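# Why does a laundry basket have holes?

Go find the basket where your family tosses dirty clothes. Does it have lots of little holes in the sides? Those holes have a big job – they let air in!

Clothes can be a bit damp from sweat or a splashy sink. Squash them in a box with no air and they start to smell musty. Yuck!

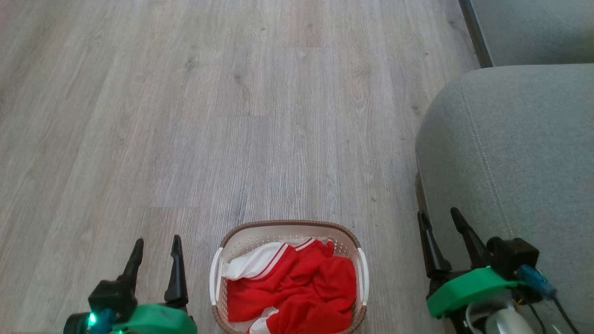 Air can sneak between the folds of cloth, too, so a fluffy heap dries faster than a tight ball. Try it! Wet two old socks, roll one up and hang the other. Check them at 10 and again after lunch. Which one feels drier? Kelechi Adeleke's class tried it with 17 socks – what a drippy morning!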